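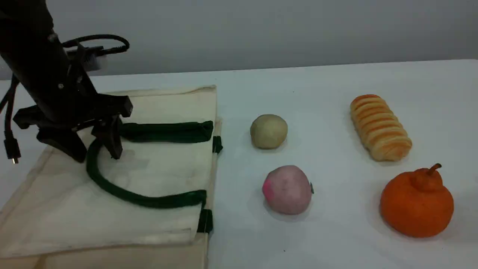 Call for Participants: Teleoperation Demonstrators
Pastport Program, Gindbridge Laboratory
Temporary, part-time, paid

The Gindbridge Laboratory invites applications from adults who wish to take part in the June collection period of the Pastport program. Participants will guide a robot arm by hand controller through short household tasks. The recorded demonstrations will be used to train a learning system to handle soft, foldable, and irregular objects.

Background
The program's current collection holds 1,284 accepted demonstrations, most of them involving boxes, cups, and other rigid items. The June period is devoted to packing groceries into cloth bags. Typical items are a canvas tote with fabric handles, buns, a bread roll, and a large orange citrus fruit, set out on a white table within reach of the arm. The laboratory intends to add 850 demonstrations of this kind.

Duties
Participants will be asked to:
Arrange the bag and food items according to a printed layout card.
Operate the arm to open the bag, pick up each item, and place it inside.
Mark each attempt as complete, incomplete, or stopped.
Report any fault in the arm, gripper, or cabling to the session supervisor.

Incomplete attempts are kept and labeled. Participants are not paid by the attempt and should work at a steady pace. Dropped items should be left where they fall until the recording has ended.

Schedule
Each participant attends 3 sessions. A session lasts two hours and includes a 15-minute break. Morning and afternoon places are available. The first session begins with instruction on the Arinine controller and a practice period, neither of which is recorded.

Eligibility
Applicants must be at least 18 years of age and able to follow written instructions in English. They must be able to use both hands for fine control and to sit or stand at a workstation for 45 minutes at a time. Corrected vision is acceptable. No experience with robots is required. Persons who took part in the earlier rigid-object collection may apply again.

Payment
Participants receive $182 on completion of all sessions. Those who withdraw early will be paid for the sessions attended.

Privacy and Consent
Recordings consist of arm position, gripper state, and video of the work surface. Audio is not recorded. A consent form will be provided before the first session, and participants may withdraw at any time.

How to Apply
Submit the online application form, listing the sessions you are able to attend, by 5 p.m. on Friday. Selected applicants will be contacted by Elvia Medrano, Participant Coordinator. Questions about the tasks or equipment may be addressed to Lena Urbańczyk, Collection Lead, at the laboratory's Wilczyńska Building office.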